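Tuning the grasp planner so it stops grabbing the background

If you followed the last post you have Fisum running and the head camera publishing. Now for the part that ate most of my week – getting the planner to pick a sensible grasp on cloth.

Start with the crop. Out of the box the planner looks at the whole point cloud, and it will happily suggest a grasp on a cable or the furniture. Open the planner config and set crop_mode to container. It fits a box around the basket rim and throws out every point outside it. Leave a margin of 2 cm or you'll lose cloth near the edge.

Next, the color mask. I had mine set way too tight, so the white stripes on a red garment got chopped out and the planner saw a bunch of skinny separate things. Ryan Sugden spotted that one in about a minute. Widen the mask until the garment is one blob, then save.

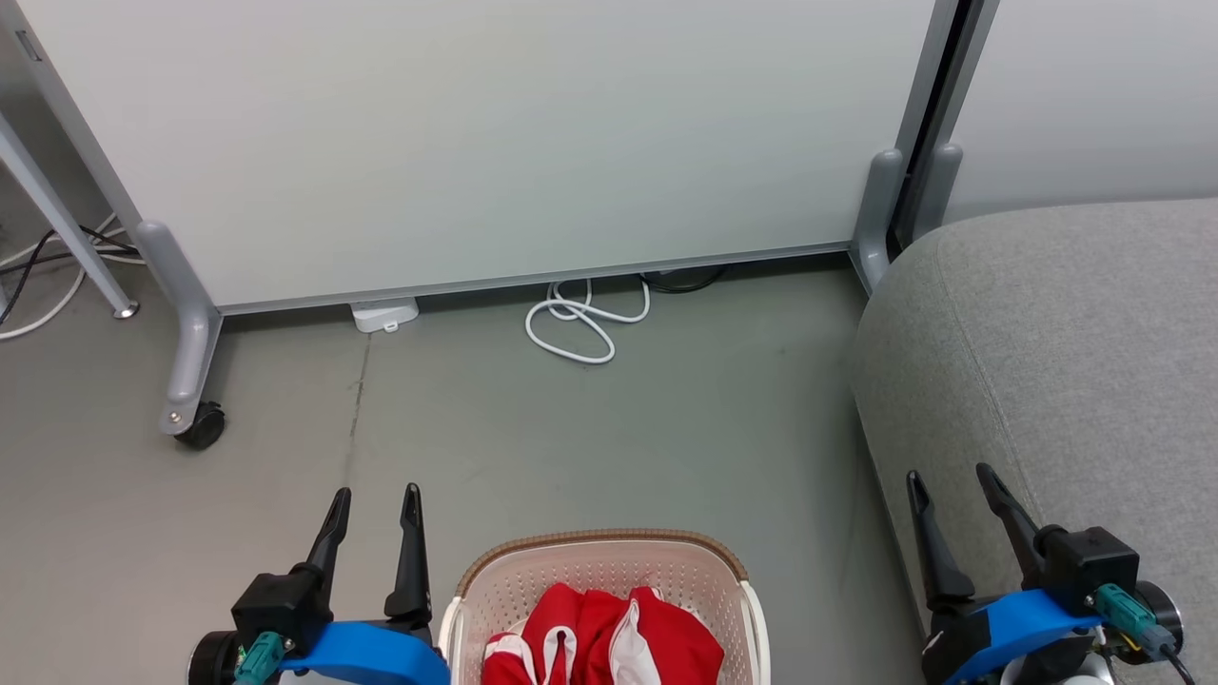
Head camera view with both grippers beside the basket, red and white garment in the basket.

Check your own view against mine before going on. You want the inside of the basket visible and neither gripper in front of the cloth. If a finger covers it, edit the ready pose and move that arm outward 5 cm at a time.

Now run the planner in dry mode (no motion!) and ask for 125 candidates. Sort by score and look at the top 6. Mine were nearly all on folds, great. If yours sit on the rim, raise rim_penalty and run it again. A white basket next to white stripes is tricky, so expect a couple of rounds.

Once the list looks good, turn motion back on at low speed and keep a hand on the stop button. Two-arm handoff is coming in December, if Essam Kettani and I ever agree on the message format.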